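Clatell Help Desk
Ticket 476 - Phone case listing stuck in draft
Status: Open
Category: Shop listings

What I was doing
I sell second-hand phone cases through my Godoy shop and I've got 219 of them to get listed before the end of April. I've cleared the white table and put a white plastic bin on it, so sorting is going fine. The listing form is where it all goes wrong.

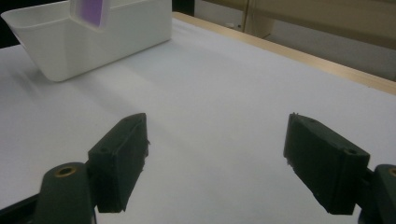

What goes wrong
I fill in the title and price, pick a colour and press Save. It spins for ages, then says "colour not recognised" and drops the whole thing back to draft. Plain black ones save first time! It's only the two-tone ones that get stuck, like this one with the frosted rim and the back that goes from lavender to a pinky purple.
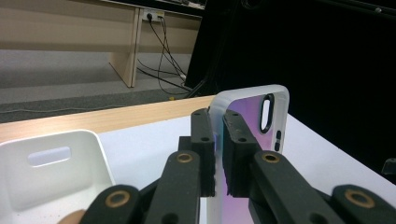 I've tried "purple", "lilac" and "multi" and got the same message each time - very annoying when you've just typed out a long description.

Tried so far
Logged out and back in. No change.
Switched from Trika to the other browser. No change.
Cut the description down, as the limit is up to 1,000 characters. Mine was 186, so it isn't that.

Could you please add a "mixed" colour, or let me leave that box blank?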